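**Finish for a butcher-block bench top?**

Put mineral oil on my bench in July and it still leaves rings on paper. Do I sand it all off or live with it?
*Nundell*

Wipe it with mineral spirits, wait 5 days, then hardwax oil, 2 thin coats. Thin means thinner than that. Light wooden tops:
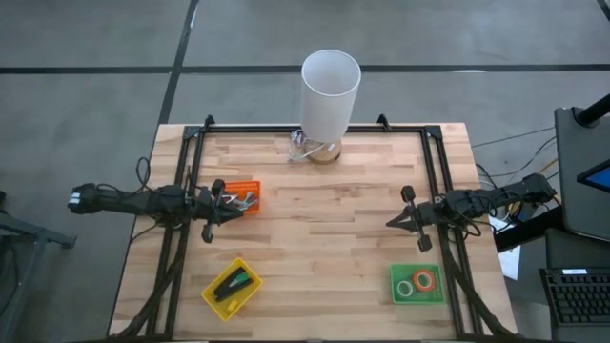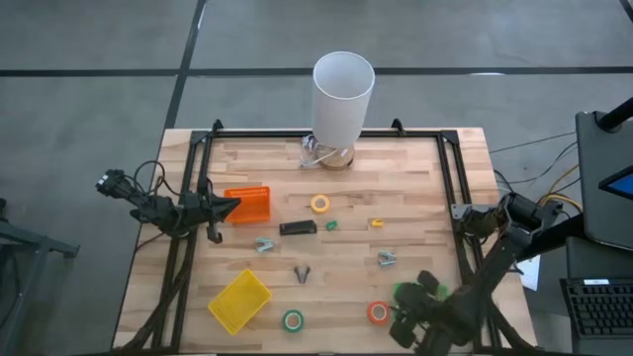
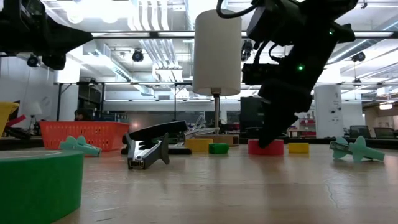

Skip the sanding unless you enjoy dust in your coffee. I went to 122 grit once, a number that doesn't exist, by using a worn-out 80.
*Boglárka Csonka, 3/9/20*

just put a tablecloth on it
*Bilex*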